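Storing spare fixings, seals and small parts at home

Most small parts are lost between being taken off one thing and being needed for the next. The notes below cover sorting, bagging and labelling for a household of ordinary size. They assume one cupboard shelf, 402 mm deep, and no workshop.

Sort by job first and by type second. Tap washers, cistern seals and PTFE tape belong together even though they are different materials. Picture hooks, wall plugs and the screws that fit them make a second group. Sorting by type alone leads to a tin of mixed screws, and a tin of mixed screws gets emptied on the floor whenever one is wanted.

Keep rubber away from oil and sunlight. Seals go hard on a windowsill within a couple of summers. 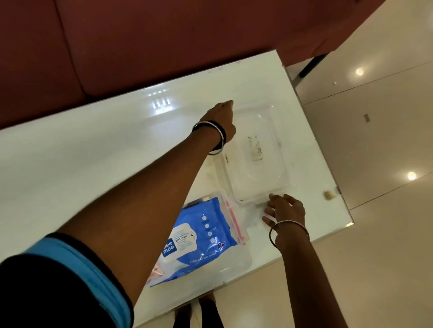
Containers should be bought to suit the shelf. Measure the depth and the clear height, then subtract 10 mm from each so that fingers can get in. Clear plastic, as on the white table here, lets the contents be checked without lifting a lid, and a smooth tabletop is a good place to sort because dropped washers show up and wipe-down is quick. On a shelf 356 mm wide, two narrow boxes are easier to handle than one wide one. Do not stack more than three high.

Labels go on the short end, facing out. Pencil on masking tape lasts longer than most felt pens, which fade. Tímea Dudás of Nandedthorpe writes the month on hers as well, and throws out any sealant still marked February when the next February comes round. Check the date on the tube too.

Bags

Use bags for anything smaller than a thumbnail and for anything that came with instructions. Fold the leaflet once, put it in first and let the parts sit in front of it. Press the air out before closing, starting at the bottom corner.
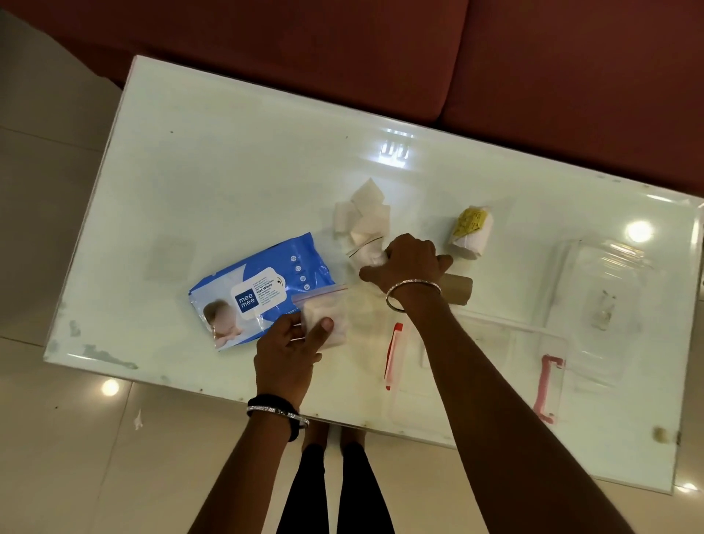 Small zip-lock bag with folded white contents.

Run a thumb along the strip twice. Grit in the track is the usual cause of a bag that will not stay shut; a dry toothbrush clears it.

Steel screws in a sealed bag will rust if they go in damp. Dry them on kitchen paper overnight. A bag 155 mm wide takes a full set of hinge screws with the hinges.

Spare keys for radiators and meter boxes should hang on a hook and stay out of the boxes altogether.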